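Ticket 13 – Supply desk cell, tray sorting
Site: Grolinport
Status: Open, monitoring
Reported by: Pei-shan Chiu

Problem: since the March change to the Mukham job list, the arm stops short of the tray and waits for an operator to confirm. The desk used to run unattended over lunch. The clerk now stays within reach of the confirm button, so the Wouters returns are piling up again.

Checked the finger position at the tray rim first.

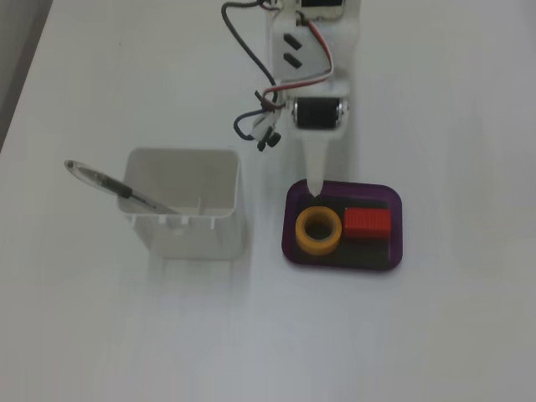

Finger tip at the upper-left rim, tape and red block in tray.

Cable run inspected, connectors reseated. No change. Ivis support suggested raising the confirm timeout from 2 to 20 seconds. Done. Stops are less frequent but the operator still gets called.

Second check with the block standing in front of the tape roll, pen holder left at the back of the table.

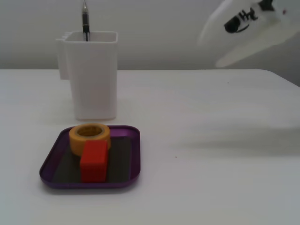

Block and roll overlap from a low angle, and the job list has no entry for overlapping items. I suspect the confirm request comes from there – not from the arm.

Workaround: clerks lay items side by side before starting a run. Two of them have pointed out that this is the sorting they were told they would no longer do. Noted for the shift plan.

Next: ask Ivis for an overlap rule. Keep ticket open.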